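Progress Report to the Winum Fund
Grant: Stationery and Supplies for the Daltidau Learning Rooms
Reporting period: June through December
Prepared by: Rekha Thevar, Supplies Coordinator
Submitted: December 29, 2023

## 1. Status against the work plan

The grant supports the purchase, storage and distribution of paper goods to the learning rooms in the Daltidau district. At the close of this period the purchasing work is complete, the storeroom has been refitted, and distribution is under way at all but two sites. The remaining two, both on the north side of the district, will receive their first delivery once their own cupboards have been installed.

We request no change to the budget total. One small transfer between budget lines is described in section 4.

## 2. Purchasing

Three suppliers were invited to quote. The order was placed with Mäkelä, whose price included delivery to the storeroom door. A total of 1,887 items was received in two deliveries. The second delivery was short by one carton of ruled pads, which the supplier replaced without charge.

The selection follows the list agreed with the teaching staff at the start of the grant:

- writing pads, ruled and plain
- notebooks in two sizes
- drawing paper, supplied in bulk
- folders and envelopes for the adult evening classes

The adult classes asked for more plain pads than we had planned. We met the request from the existing order and reduced the allocation of small notebooks by the same value. Teaching staff were consulted before the change was made.

## 3. Storage

Before the grant, supplies were kept in three separate rooms and in the hallway outside the main office. Staff often reordered goods that were already in the building. The new arrangement brings everything into a single storeroom, fitted with metal shelving on slotted uprights. The shelf height can be changed without tools, and two bays have already been adjusted to suit taller stock.

Sirkka Ahonen drew up the shelving plan, which assigns goods by how often they are requested. Wrapped bulk packages go on the top shelf and remain closed until the stock below runs low. Open stock, including pads and notebooks, is kept at a height that staff can reach without a step stool. Seldom-used items go at the bottom. Each bay is checked against the stock sheet at the end of the month, and the person who makes the check signs the sheet.

The plan has worked well for notebooks and folders. It has worked less well for pads. The covers are soft, the stacks lean once they reach a certain height, and the sheets at the edges begin to bend. Staff have been asked to keep the stacks lower, but this takes up shelf length that was meant for other goods. Bookends have been priced and are included in the request below.

## 4. Expenditure

Shelving and installation came in under the approved figure. The balance of $517 remains in the storage line. We ask the Fund's permission to apply it to bookends, shelf labels and a second stock sheet holder for the door. Quotes from Narkon are attached as Appendix B.

All invoices for the period have been paid. The full ledger is attached as Appendix A.

## 5. Distribution

Deliveries began as soon as the first bays were filled. To date 26 classes have received supplies, and more than 700 items have left the storeroom. Each class signs for its goods on receipt, and the signed slips are filed by site.
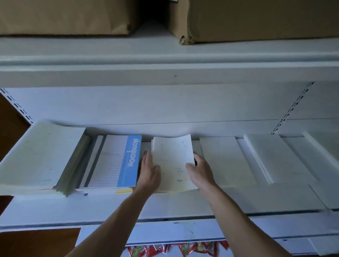

Jiahui Xie wrote in response to the draft of this report that the evening classes would prefer smaller deliveries at shorter intervals. Their cupboard is shared with two other groups, and pads left out on the tables tend to be used by whoever comes in next. The same note asked whether labels could go on the front lip of each shelf, so that a substitute teacher could find the right paper without calling the office.

Both points have been accepted. Evening classes will move to a monthly delivery in the next period, and the shelf labels will be ordered once the transfer in section 4 is approved.

## 6. Next period

Work planned for the next period is as follows:

1. First deliveries to the two remaining sites.
2. Purchase and fitting of bookends and labels, subject to approval.
3. A full stock check, to be carried out by Idalina Amaral and compared with the signed slips.
4. A short survey of teaching staff on the choice of paper goods.

Questions about the ledger may be directed to Thenmozhi Lobo at the Daltidau office. A written decision on the transfer is requested before the next order is placed.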